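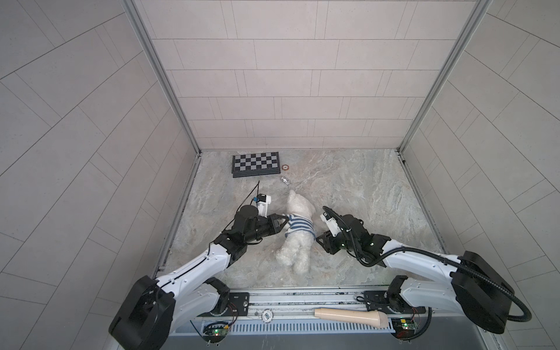 Both arms at the teddy bear, with the left gripper closed on the stripes.

The Fukora is a two-arm bench kit supplied by Vunmont, and I have had the use of one since November. This review covers the kit as delivered, with the standard grippers and the wrist cameras. No paid extras were fitted.

Assembly took an afternoon. The manual runs to 177 pages and is clear on wiring, less so on setting the zero position of each joint. My colleague Eun-seong Maeng found the missing step in the notes for the older Santoro kit, and I recommend that buyers keep a copy at hand.
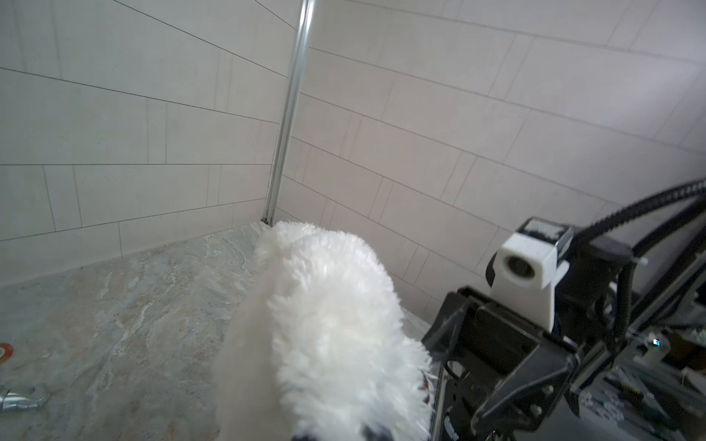
View from a wrist camera: white fluff, the gripper at right and tiled walls behind.

The wrist cameras are the strongest part of the package. The picture bends toward the sides, and straight grout lines come out curved, but the area next to the gripper remains easy to read. White material under bright light is a harder subject - fine detail is soon lost.

Soft items are a fair trial for any gripper. The supplied software stores up to 400 recorded motions, a limit I have yet to reach.

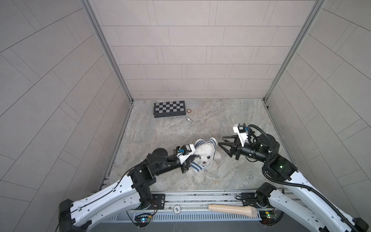
Left gripper at the striped scarf, right gripper open.

The kit is priced at $1607. A spare gripper costs $493, a figure I consider high.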